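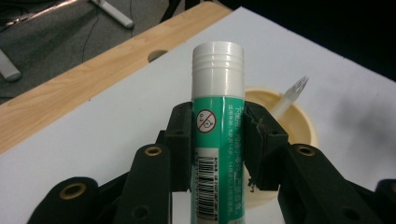
In Praise of the Support Act

There is a particular kind of silence that only a support band ever gets to hear. It isn't a hush. It's the noise of people at a bar asking each other whether they want crisps, with a song going on behind it. I have been making that noise for most of my adult life, and I would like to apologise to the many drummers involved.

My conversion came in June, at a show I'd bought a ticket for almost entirely so that I could stop being asked if I'd bought a ticket. The headliners were Flistetti, who you'll know from that song in the building society advert and, if you're the sort of person who reads to the end of articles, from the two rather better records they made before it. The support was Pralunix, whom I knew from nothing at all. Doors at seven, said the ticket. I have always taken this as an opening offer. But my train was early, the pub next door was full of a christening, and so at half past seven I was standing in a room built for 300 people with, at a generous estimate, the staff.

Pralunix are a duo. Marianna Grabowska sings and plays a guitar tuned to something that made the man beside me wince. Miłosz Śliwiński plays a very small drum kit and a keyboard, sometimes with the same hand. They came on without lights, because the person who did the lights hadn't come back from the christening pub, and they played for 30 minutes as if the place was heaving. By the third song Grabowska was singing with her eyes shut, and I don't blame her, given the view.

I wish I could tell you the room filled up and fell in love. It did fill up. People came in, saw a band they didn't recognise, and turned to face the bar with the precision of a formation swimming team. During the slow one, which was called "Omer" and seemed to be about a dead uncle, a woman near me explained her kitchen extension to a friend, including the drainage. I now know a good deal about both the uncle and the drains.

And it was wonderful. Not the drains. The set was ragged and odd, and the second half of one song plainly belonged to a different song, and I haven't been so happy in front of a stage for years. When Flistetti turned up with their backdrop and their four matching amplifiers and their "how are we doing tonight?", I felt like someone who had filled up on the bread and had no regrets.

The trouble with headliners is that we've all agreed in advance. You have paid, you've got the day off tomorrow, you know which songs are coming and in more or less what order, because some helpful soul posted the set list from Leeds. When the big one arrives you cheer partly for the song and partly in relief that your money is safe. I like a singalong as much as the next person, provided the next person isn't filming it on a tablet. But there's very little at stake. A headliner would have to fall off the stage to lose the room, and even then half of us would assume it was in the set list from Leeds.

The support act has no such luck. Every song has to be won from scratch, from people holding coats. You can hear them working out what will land. You can see the moment where the quiet number they'd planned is swapped, with a look between the two of them, for the loud one. I find this far more gripping than a confetti cannon, and you don't spend the next week finding it in your shoes.

The money, of course, is dreadful. I once shared a long train ride with the bass player of Ruiz-Ortega, in the days when Ruiz-Ortega were on the bottom of every poster in the land, in lettering you needed to kneel to read. He told me they'd been paid in pasta for a whole tour. I asked if that was a figure of speech. He said it was fusilli. There are venues that still take a cut of every T-shirt an opening band sells, and there are tours where the opening band pays for the honour of being ignored. If you treated a plumber like that you would deserve what happened to your extension.

I don't think guilt is much of a reason to go to a gig, though. Nobody ever danced out of a sense of duty, except at weddings. The case I'm making is a selfish one. You've already bought the thing! It's in the price. If a restaurant put a free plate of something in front of you, you wouldn't stand in the car park until it had been taken away again.

My friends put up three objections to all this, and I'll deal with the best one, which is that most support bands aren't very good. True enough. I have kept to my new rule since June and seen 19 openers from start to finish, and I'd cross the road to hear five of them again. I would cross it the other way for at least two, one of whom had a flute. But five is a very decent haul. I can't name five new bands I found in that time by letting a streaming service guess, and when the service does guess, it guesses Flistetti, because I went to see Flistetti, and so round we go until one of us dies.

Even the bad ones have something to be said for them. A bad headliner is a grievance. A bad support act is a story, and it's over by quarter past eight. The flute band stopped halfway through a number to argue about whether they'd already played it. I have told that to everybody I know, and I'm aware of having told some of them twice.

So go early. Stand near the front, where there's plenty of room and nobody will spill anything on you for at least an hour. Clap when the song ends, or when you think it might have. If you must discuss your guttering, do it in the foyer, which has seats. And if you like them, go and find the table at the back, where the singer will be selling her own CDs out of a shoebox and trying to work out change for a twenty.

Pralunix are out again this month, opening for somebody I've never heard of, who I'm told is enormous. They have half an hour and a slightly better keyboard. I may not stay for the rest, as there's a bus at nine.

October 4, 2024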